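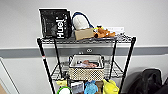

A black wire cart with a full top shelf, a basket in the middle and toys lower down.

Wire shelving: what the tips get wrong

Every storage article tells you to buy a wire shelving cart and then buy a dozen things to go on it. I'd start by doubting the second part. Most of the extras I've paid for ended up in the shed.

Shelf liners. The Trusden clear liners are sold as a must. They stop small jars tipping between the wires, fair enough, but so does a piece of stiff card cut to size. Draw round the shelf, trim the corners to clear the posts and replace it when it gets grubby. I've had the same bit of card under the spices since February.

Weight limits. My Urkix unit claims 200 kg on the box. Read the leaflet and you find that is for the whole thing, standing on fixed feet, with the load spread evenly. Put wheels on it and the figure drops a good deal. Tins and bottles of squash go at the bottom whatever the box says.

Wobble. People will tell you to tighten everything. There is usually nothing to tighten, as the shelves sit on plastic sleeves that grip as the weight comes on. If one corner sags, lift the shelf off, check that both halves of the sleeve are clicked into the same groove, and knock it down again with a rubber mallet. A hammer chips the coating, and chipped wire rusts.

Cleaning. Sesel make a foaming spray for wire racks. I tried it next to a bowl of warm water with washing-up liquid and an old toothbrush and could not tell the shelves apart afterwards. Dry the joints with a tea towel, though. Water sits there.

Baskets. Useful for anything that rolls. Less useful on a high shelf, where you can't see in and forget what you own. Measure the gap between shelves first — mine is 27 cm, and the Safavi baskets I ordered were too tall to slide out without tilting.

Labels. I remain unconvinced. In our house they were ignored by everybody, me included, and by the second week the one marked pasta had batteries in it.

Wheels. Get 2 with brakes, fit them at the front where your foot can reach, and give them a wipe when the hair builds up. Don't bother with oil — it only collects more fluff.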